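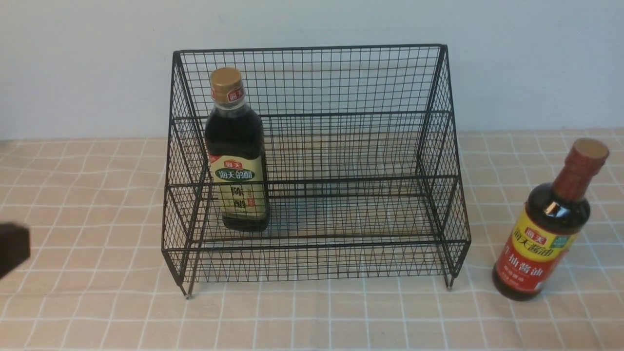
The Konumix two-level wire rack is sold as a countertop organizer for condiments, and I have been using one since September. Construction is thin black wire welded into a fine square mesh, with horizontal rails along the edges of each level. The lower compartment runs across the front and the rear one stands taller behind it. A square-shouldered vinegar bottle such as the Haday aged vinegar sits upright on the wire floor, and its label can still be read through the front mesh. The side panels are angled, so the footprint needs checking against the shelf before you order.

Home Kitchen Storage Reviews Contact

Load was tested with 500 ml bottles. With 8 in place the floor showed no sag I could measure. Glass on bare wire does rattle when the rack is moved, and a cut strip of shelf liner fixes it. 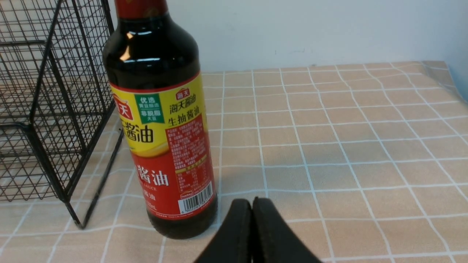
Taller bottles belong in the rear compartment, where the higher rim holds them nearer the shoulder. Lifting one out takes more clearance than expected under a low cabinet. Cleaning is slow: dried soy sauce collects at the weld points and needs a brush. After over 4 washes the black finish had 2 small chips, both on the rear rail. The Tolora rack has a removable tray and cleans faster, but it is single level.

Recommended for deep counters. Horacio Mansilla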